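Been going through which family accounts I still follow. I was at some 2000 follows in May and I'm down to 40.

The ones I kept mostly post small stuff. Kid eats a lemon. Kid refuses a hat. No discount codes.

Godinho twins are still my favorite. They're 2 now and one of them has started narrating the dog's day. Watch the one from Wednesday, August 19, 2015 with the sound on.

I dropped Flerport Family. It used to be a dad filming breakfast — now it's 20 posts a week and most of them are for a stroller company.

Someone asked about Stostetti. Yes, still posting, only on weekends. The grandmother does the captions and they're in two languages.

If you run one of these, please turn off location tags. Gredenitz Diaries did it this spring and didn't lose anything I can see. Same for school names on backpacks.

Would like more recommendations. Small accounts only, kids under six, no pranks.

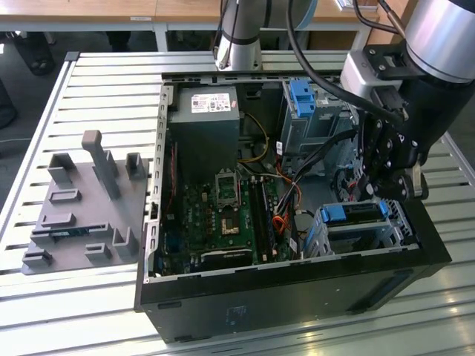
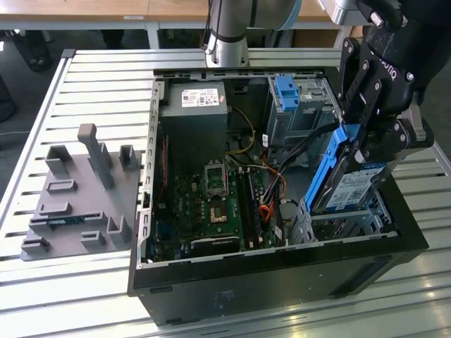
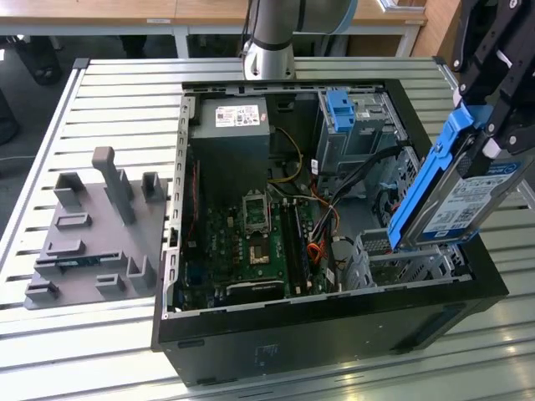 Tower on its side with the panel off, all three.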